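Service Robots in Use -- Handout for Session 9
Reviewing a demonstration kit: the Weklow hand-held gripper set
Course tutor: Margit Kovács

Read this before Wednesday. The seminar assumes you know what is in the kit and what the supplier says it does. Bring your own notes on the Deák paper from last time, as we will come back to the section on grip width.

1. What is on offer

Weklow sells a set for collecting demonstrations by hand. A person holds a gripper, does a household task with it, and the set records what the gripper saw and how far its fingers were open. The recordings are then used to train a robot arm that carries fingers of the same shape. No robot is needed while the recording is going on, and that is the main selling point.

The set can be bought outright or hired by the month. Hire includes the recording software, called Clolitz, and one replacement pair of fingers. The purchase price does not include Clolitz after the first year. Check this in the terms before you compare costs, because the supplier's own table leaves it out.

2. What we are reviewing

The review is limited to soft household work: folding, stacking, moving cloth from one place to another. We are not looking at kitchens or at anything with liquids. Four points are marked:

Set-up. How long it takes a new user to get from a closed case to a first usable recording.
Handling. Weight, balance, and whether the fingers can be closed slowly and evenly.
Recording quality. Whether the fingertips and the cloth stay in view through the whole task.
Loss. How many recordings have to be thrown away, and for what reason.

The last point is the one students tend to leave thin. A kit that records well but loses a third of its sessions to tracking faults is an expensive kit. Write down every lost recording when it happens.

3. Set-up

The guide allows 10 minutes for set-up. Our first group took a good deal longer, mostly on pairing. The order given in the guide is: charge, pair, calibrate, check the clock. We suggest checking the clock first. If the gripper and the tracking device disagree about the time, the recording will still play back and look fine, and the fault only shows when the finger opening is plotted against the video.

Calibration means opening and closing the fingers fully 4 times at an even speed. Do it again after changing the fingers or knocking the gripper.

4. Handling

Cloth is harder than it looks. A rigid box stays the same shape when you pick it up, so a poor grip shows at once. A towel can be held badly and still come up off the bed. Approach from above with the fingers half open, pinch a single layer where you can, and lift before moving sideways.

Users with small hands reported that the grip tires the wrist. Hanine, the company that makes a rival set, offers a second handle size -- Weklow does not at present. Note which hand you used in the session log, and do not swap hands partway through a task.

5. Room and layout

Choose a large flat surface at a comfortable height and light it evenly. A bed is a fair test for this sort of work: the sheet wrinkles, the surface gives a little under the hand, and pale towels on a pale sheet are difficult for any vision system. Keep the task area apart from the spare devices and cables if the surface is shared.

Other people moving about in the room are acceptable, and the supplier says they help the trained robot cope with busy places. We have seen no figures for this. Treat it as a claim and say so in your report.
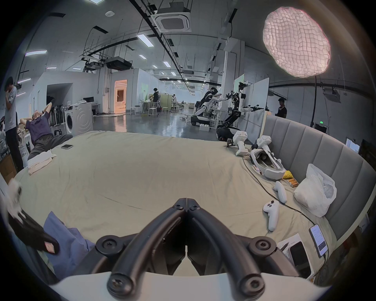
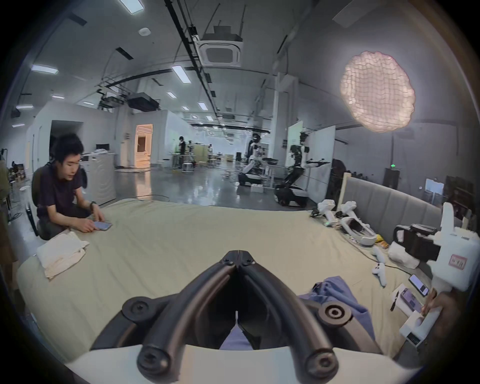
Both views: gripper held over the bed, with a blue cloth and folded towels on the sheet and the lab beyond.

6. For the seminar

Write one page on whether you would hire or buy for a project lasting one term. Use the four headings in section 2. Include at least one fault you would expect to meet and how you would spot it in the recording. Costs go in a separate table at the end. Pages over length will be handed back unmarked.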